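Brerkik Packaging
@brerkikpack

1/ I want to write a few posts about void fill, I mean the material that goes around your product inside the box. Many small shops ask me about it by message and I give always the same answers, so now they are in one place.

2/ First thing: measure your product and your box before you buy any fill. I know it sounds too simple. Last March a customer, Mareike Schmieder, ordered a very large bag of paper fill from us for her candles. We looked together at her boxes and the boxes were much too big. She changed to a smaller carton and sent the bag back to us unopened.

3/ Loose fill made from starch. It is light and it dissolves in water, and most people like it because they can put it in the compost. Please store it in a dry room. If your storage is a garage with humid air, the pieces become sticky and later hard, and then they protect nothing.

4/ Also with starch fill: heavy products travel down through it. A jar which you placed in the center will be at the bottom of the box when it arrives. For jars I prefer crumpled paper, pressed quite firmly. You should feel some resistance when you close the flaps.

5/ Paper fill. We sell two kinds, Miranda (brown, recycled, a little rough) and Gratasent (white, softer, costs more). For shipping they perform the same in our tests. Choose Gratasent only if the customer opens the box as a gift and you care how it looks. 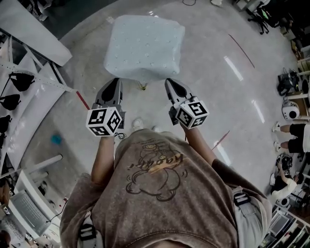 6/ Foam blocks and foam corners. I don't sell many of them now, but for glass and for electronics I still recommend them. Ask the supplier for the density and not only for the thickness. A thick block of very soft foam goes flat under a heavy item, and it is the same as having no block.

7/ Can foam go in the recycling? In most towns, no. Please do not print a recycling logo on your box if there is foam inside, because your customer will think it is for everything. Write one line on the packing slip instead: "carton: paper bin, foam: please reuse."

8/ Simple test which you can do at home. Pack the box, close it, and shake it next to your ear. If you hear the product move, add fill. Then drop it 3 times from the height of your table: one time on the bottom, one on a corner, one on a long edge. Open it and look.

9/ Anselmo Calvo asked me if it is cheaper to buy a paper machine. For him, no. He sends few parcels in a month and they are all small. With 4000 parcels a year I would start to calculate it, under this number you can crumple by hand and save the space.

10/ For those who asked: the Fadetel cartons in size medium are again in stock, 1316 pieces. The small ones are still missing, I wait for an answer from the factory.

11/ Next time I will write about tape. Paper tape with water has its own problems and I need more space for it. If you have a question about fill, put it under this post and please tell me the weight of your product.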